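Late check-in at Duvholm apartments, lockbox or desk?

posted by saltmarsh_9
Sunday, October 29, 2023

Booked two nights at the Duvholm place near Urnach harbour. Ferry gets in late, past 11 if the wind is up. Booking email says desk shuts at 9 but then further down it says "key collection by arrangement" and no number to ring. Have messaged through the booking site, no reply yet. Anyone stayed recently? Is there a lockbox or do I need to sort something before we leave? Also is the deposit cash or card, I've seen 333 and 500 mentioned in differnt reviews and would like to know which before I get there with two tired kids.

pebbledash
Stayed there start of October. There is a lockbox, left of the side door, not the main one. Code comes by text on the day, ours came mid afternoon. If you've not given them a mobile number do it now, the booking site doesn't always pass it on. Ring the desk while it's open if nothing by teatime, number is on the Duvholm page right at the bottom, tiny print.

Side door light is on a timer so have your phone torch ready. Lift was fine. Flat 19 is up at the back and quiet, ask for it if you can — the front ones get the bins in the morning.
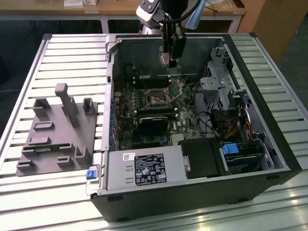

Dell tower, side panel off

Deposit was 500 for us, held on card, not taken. Came back in around a week. They asked for the card at the desk next morning, so you don't need to do anything when you arrive at night. I think 333 is the old price for the smaller flats but don't quote me.

kettle_on
No idea about the lockbox, we got there at lunch. Lovely place tho!! Beds really comfy and the little balcony was a treat. Only moan was the shower, takes ages to warm up. Kids will love the beach, short walk down the hill. Take milk with you, shop was shut when we went.

voyle_road
Bit more on the ferry side. If you're on the late one there is usually one taxi at Urnach and it goes quick. Book with Plerus beforehand, they do child seats if you say when booking, not if you ask on the night. Tell them side door, Voyle Road end, otherwise they drop you at the front and it's a drag round with cases.

Deposit — ours was 333, one bedroom, card. So both numbers probly right, depends on size. Should be on the second page of your confirmation under house rules. Cash they wouldn't take at all.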